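Curnitz Clear Storage Box, Large: Review

Posted 10/10/19 in Bedroom Storage

I bought the large Curnitz box in February to replace two cardboard cartons that had lived on the floor of the spare room for too long. It has been in use ever since, first under the bed and lately at the bottom of the closet, so this is a review after a fair stretch of normal wear.

The box is transparent plastic with a rim around the top. It comes in three sizes and the large is the one most stores seem to carry. I ordered mine from Pruretti, who shipped it inside a carton with paper in the corners. The lid comes separately wrapped and is sold as part of the set. Check that it is in the carton before you throw the packaging out, as the first one I ordered arrived without it. Pruretti sent a lid on its own a week later and did not charge for it.

What goes in

Mine holds bags, scarves, and a few pieces of clothing that are out of season. I would not use it for books. The base is firm enough on a flat floor, but when the box is lifted with anything heavy inside, the bottom bows and the lid pops up on one side. With soft things it behaves well. Winter sweaters can be pressed down a good deal before the lid complains.

The main reason to buy a clear box is that you can find things without opening it, and on that point the Curnitz does its job. I can tell from the doorway which bag is in there. The older Rojanasak box I have is a cloudy gray plastic, and I have opened it many times looking for something that was in a drawer.

Clear walls have a cost, though. Dust shows, fingerprints show, and so does anything that rubs off a bag lining. If the box sits out in a bedroom you will want to wipe it now and then.

Cleaning

The instructions say warm water and mild soap, and that is all it has needed. Use the soft side of a sponge. I tried the scouring side on one corner to get the price sticker off, and it left a patch of fine scratches that catch the light. They are still there. Cooking oil on a cloth took the rest of the glue off with no marks.

For the inside, take everything out first. I did not do this the first time and ended up with a damp scarf. The corners are rounded, so a cloth gets into them easily enough. Dry the groove under the rim as well. Water sits there and then runs down the wall when you put the lid back on.

I do the sorting and wiping on the bed, which saves bending. Put down a quilt or a blanket you don't mind getting dusty. The box stays put on a soft surface better than I expected.

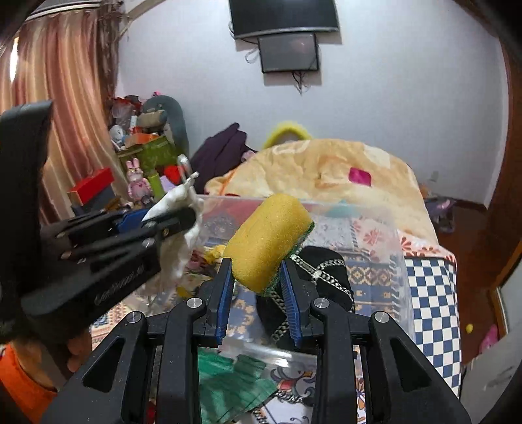 Issue 14, page 9

The bag with the chain strap has stayed in the box all along. Chains are the one thing I would watch for. Metal dragged along the wall will mark it in the same way the scouring pad did, so I now lay the strap across the top of the bag before I slide the box anywhere.

The lid is the weakest part. It snaps on at the two short ends only, and the long sides rely on the fit. After eight months one of the snaps is looser than the other. It still closes, but I would not carry the box down a flight of stairs by the lid — use the rim.

Stacking is fine for two boxes. I tried three at the Curkport store, where they had empty ones on the floor, and the stack leaned.

Good: easy to see into, easy to wipe, roomy for bags and clothes.
Not so good: scratches quickly, base bows under weight, lid snaps loosen.

Rating: 8 out of 10. I have since bought a second one for bed linen, same size.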